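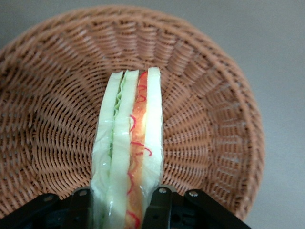 Care labels should state a test, or they should be removed

By Timo Diekmann

Most household goods are sold with care instructions that cannot be followed as written. "Wipe with a damp cloth" gives no limit for damp. "Avoid prolonged sunlight" gives no duration. "Mild detergent" has no agreed meaning outside the detergent aisle. The buyer is asked to supply the missing values, and when the item fails, the warranty desk supplies different ones.

My position is that a care instruction should be printed only if the manufacturer has tested it, and that the test conditions should be printed next to it. If a finish was wiped 2000 times at 70 percent humidity before it dulled, print that. A buyer who wipes a table twice a day can do the division.

I worked on label text at Pleritz for several years. Instructions there were copied from the previous product in the line, and that product had copied them from an older one. When I traced the sentence "do not soak" on a serving tray back to its source, it came from a tray with a glued base. The current tray was molded in one piece and had no glue in it. The sentence was still on the sheet when I left.

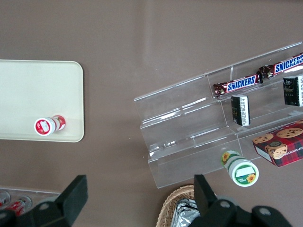
The usual objection is space. Kulsoom Mirani made it in November, in a reply to an earlier version of this piece: a small item has room for perhaps 30 words, and most of those are taken by the maker's address and the material content. She is correct about the space. I do not accept the conclusion. A label that reads "Tested: 30 wash cycles, 70 degrees" is shorter than the paragraph of warnings it would replace.

Her second objection is stronger. Published limits invite misuse as well as good use. If the sheet says 30 cycles, some buyers will treat cycle 31 as the point of failure and throw out an item that is still sound. Others will read the figure as a guarantee. Both errors are real and both would cost money. They can be reduced by printing what was observed at the end of the test, such as "slight fading, no cracks," in place of a bare pass.

Natural materials are a harder case. Cane, willow and solid wood vary from piece to piece, and a single figure would suggest more precision than the maker has. For these I would accept 2 values, the best and worst result in the batch tested. Meireles already does this for its oiled boards. The gap between the values is wide, and it tells the buyer more than the word "delicate" does.

Untested advice should go in a separate leaflet marked as such.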